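Datasets > Household Handling > Laundry Folding > README

# Brilarmont Bedroom Laundry, hand-held gripper subset

Maintained by Audrey-Anne Bouchard and Ravinder Friesen. Read "Known faults" before training on anything. We would have liked to put it at the very top, but the template wants a title first.

## What's in it

179 episodes of one person sorting and folding small clothes on a bed, recorded with hand-held grippers. Each episode has wrist video, finger opening width, and a pose track worked out afterward from the video and the motion sensor. 23 episodes are flagged. The flagged ones are still in the download, in their own folder, and they are the reason this file is longer than the one for the kitchen set.

## Known faults

### 1. The width reading that froze

In 13 episodes the finger width stops updating partway through and holds its last value until the end of the recording. The video keeps going. So you get a gripper that, on paper, is shut tight for the rest of the session while the operator cheerfully picks things up and puts them down.

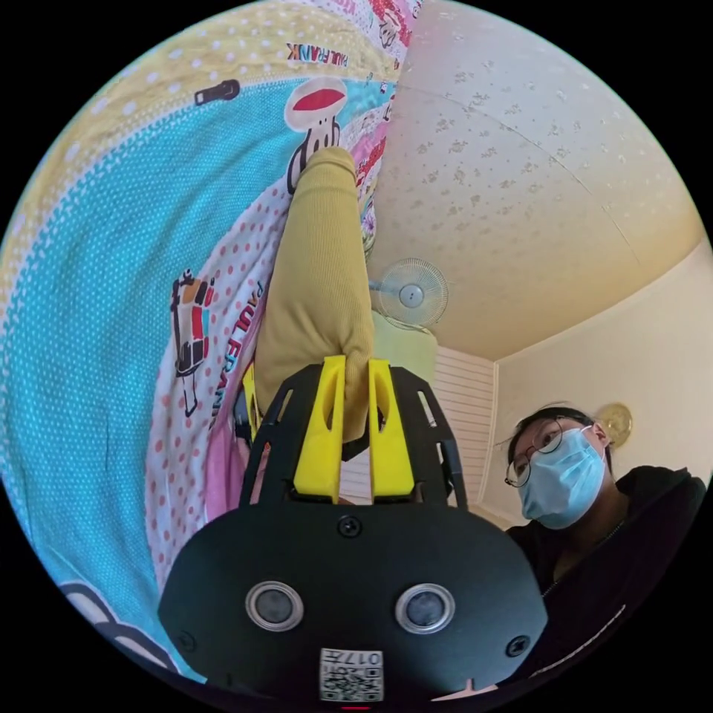
Frozen width is easy to miss on a quick look at the plots. A flat line is what a good firm grip on a thin item looks like, and we had plenty of those. Our first checker compared the reading against a minimum and a maximum, and a stuck number inside the range passed every time. Ravinder Friesen found the problem by watching video next to the trace. When the fingers have a ribbed yellow knit squeezed between them, the trace ought to say "nearly closed," and when they let go it ought to say something else. Ours had no further opinions.

The cause was a connector inside the housing that worked loose when the tool was tipped forward. Pushing it back in cured it until the next tip. The permanent repair was a dab of glue, after two weeks of firmware theories from people who should have picked up a screwdriver (one of them is writing this).

Do not use `width` from these episodes. `width_valid` goes to 0 at the freeze, and the video is fine.

### 2. Pose track jumps on the patterned sheet

The tracker looks for distinctive corners and follows them from one moment to the next. Give it a bedsheet where the same design comes around again and again and it sometimes decides it has arrived somewhere it left a while ago. The track then hops sideways by as much as the width of a pillow, with complete confidence.
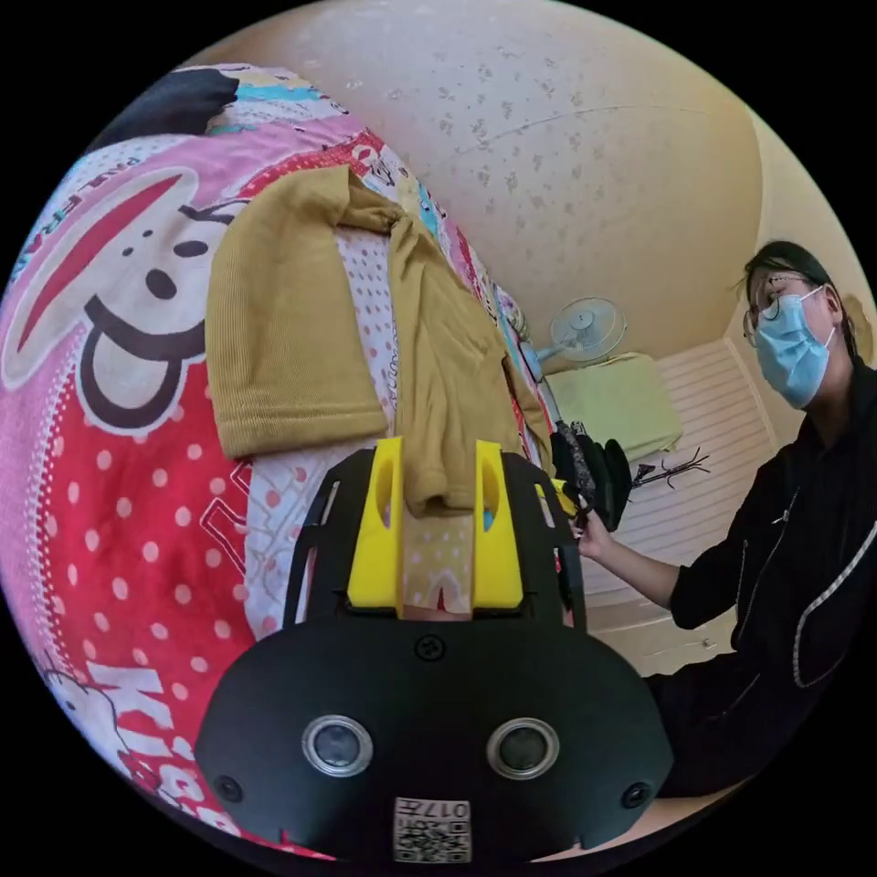 *Figure 2. Gripper over the printed sheet, with a mustard-yellow ribbed garment near the fingers.*

Ten episodes are flagged for this. We reran them with loop closing turned off, which removed the hops and gave us slow drift in exchange. Both tracks are included as `pose_a` and `pose_b`. Pick your poison. For anything that depends on where the hand ended up relative to where it began, we'd pick neither.

Playing one of the `pose_a` files back on an actual arm is how we learned how big the hops were. The arm in the Atstead lab tried to follow one, hit its speed limit, and stopped with a bang that brought Ginette Boychuk in from the next room. The limit did its job. Nothing broke except a mug, which had been inside the marked area in spite of a sign about mugs – my mug, and my sign.

**Check the speed of every trajectory before you send it to hardware.** `tools/speedcheck.py` rejects any step over 50 mm between samples. It is crude and it catches every hop we know about.

### 3. Hands near the fingers

Small soft items bunch up, and the natural thing is to reach in and help. Operators did.

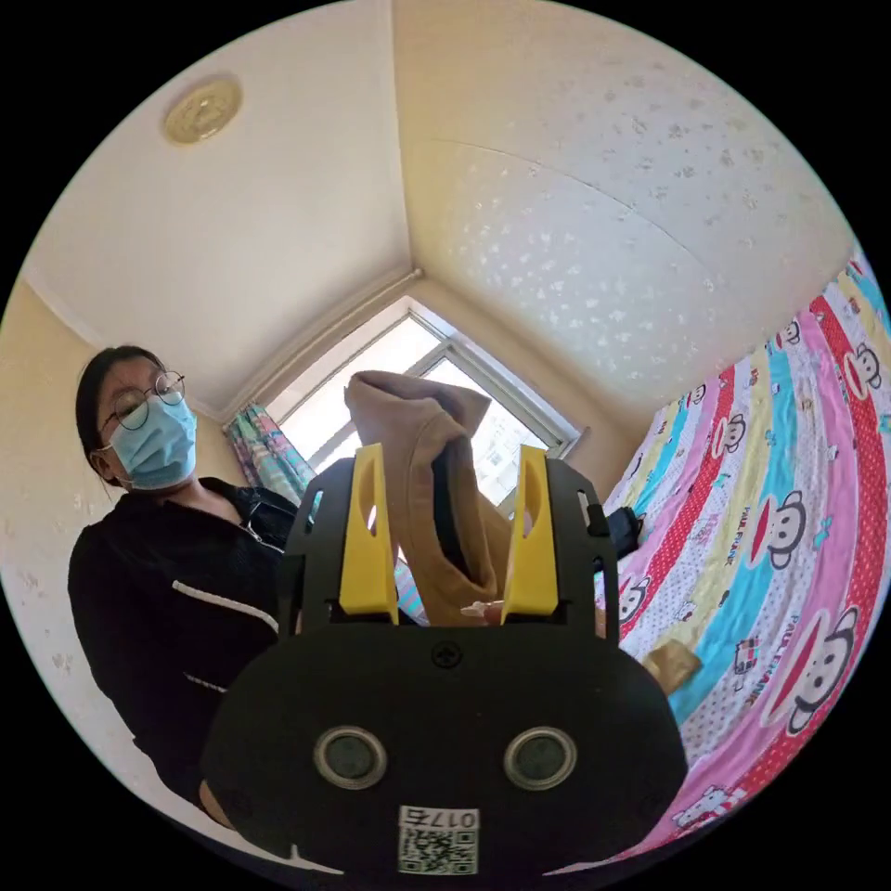 The pads are soft and the hand-held tool only closes as hard as the person squeezing it, so the risk during recording is low. A powered gripper that has learned from these clips is another matter. A policy trained on the first draft of this set would start closing while Ghada Karaki was still arranging the cloth, apparently on the theory that fingers in the gap meant it was time. She got her hand out. We now keep people outside the fence during any playback, and whoever holds the stop button holds nothing else.

`hand_near` marks the stretches we noticed. It was labeled by eye, by tired people, so treat a 0 as "probably."

## Changes

- January: split flagged episodes into their own folder
- January, later: put back the one we split by mistake
- Added `pose_b`

## Reporting problems

Open an issue with the episode name and a time. "The data is weird" has already been filed.

---

14 shares · 3 comments

**Brock Cormier**
Same connector on our Endura unit, same fault. We blamed the firmware for a month so you're ahead of us.

**pengfolder**
Does speedcheck look at rotation too? Had one where the wrist spun and the position barely moved.

**Ravinder Friesen**
It doesn't. It should. Send me the episode name and I'll add it.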